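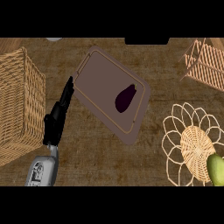 I've been teaching myself civics at the ripe age of none of your business, and the thing that finally got me through it was a boxed card set called the Milaline Civics Desk Kit. I've had it since October, I've used it with my reading group and on my own at the kitchen table, and I have opinions.

First, what you get. There's a deck of 60 cards, a fold-out chart of how a bill becomes a law, a spiral workbook, and a little booklet on state and local government that Milaline seems to have added as an afterthought (it's the best part, more on that in a minute). I paid $40 for mine. The website says the kit is meant for high school and up, and I think that's fair. A bright middle schooler could handle most of it with a grown-up nearby.

My box was one card short, by the way. I had 59 and the missing one was the card on the Tenth Amendment, so for a while my reading group had a running argument about states' rights with nothing to settle it. I wrote to Milaline and they mailed me the card in a plain envelope. It came pretty fast, no complaints.

The cards themselves are sturdy and a bit bigger than playing cards. Each one has a term on the front – veto, quorum, supremacy clause, that sort of thing – and a short explanation on the back with a reference to the part of the Constitution it comes from, if it comes from there at all. I love the references. I keep a pocket Constitution next to me and look things up as I go, and after a few weeks I could find Article I, Section 8 without hunting. The writing on the backs is plain and mostly very good. The card on judicial review explains that the power isn't spelled out in the text and came out of Marbury v. Madison, and it does it in four sentences. I had a whole semester on this once and came away with less!

A few of the cards are clunkers. The Electoral College card tries to cram in the history, the math, and what happens in a tie, and the type gets tiny. I had to get my other glasses. And the one on executive orders is so careful not to offend anybody that it hardly says what one is.

Now the fold-out chart. It's handsome, and I had it taped inside the pantry door for a while, but it skips over conference committees, and if you've ever wondered why the bill that gets signed doesn't match the bill you read about in the paper, that's a pretty big piece to leave out. Gakamar makes a poster on the same subject that covers it in full. The Gakamar one is busier and uglier and I would still send you to it first if the lawmaking process is what you're after.

The local booklet, though. Oh, I was so pleased with this. It walks you through counties, townships, cities, school boards and special districts, and it has blank pages where you fill in your own. Who runs your water? Who sets the levy for the library? When does the board meet and is the public allowed to speak? I figured I knew my own town and I left half of the first page blank. I ended up calling the county clerk's office (very nice, very patient) and found out I live in a drainage district. I have been paying into it for years. I went to a meeting! There were folding chairs and a long talk about culverts and I had a fine time.

The workbook is the weak spot. Lots of fill-in-the-blank, and the answers in the back have at least two mistakes in them that I caught. One gives the wrong length for a Senate term, which, come on. The spiral binding also snags on everything and mine is already bent. If Milaline sold the cards and the booklet without the workbook for a little less, I'd tell everyone I know to get it.

I also tried the Sitthichai set, borrowed from our branch library, before I bought this one. It's cheaper and has more cards, but they're mostly about presidents and dates and there's very little on how anything works. Fun for trivia night. It didn't help me follow a city council agenda.

One practical thing – the box. The lid is loose and the divider inside is thin cardboard, so if you carry it around in a tote bag the way I do, you'll be re-sorting cards every time. I moved mine to an old recipe tin and they fit with room to spare.

So would I buy it again? Yes, for the cards and that booklet. Four stars out of five from me. I'd take off another half star if you're buying it for a classroom, where the workbook errors would matter a lot more than they do to me and my pencil.

Posted July 2, 2025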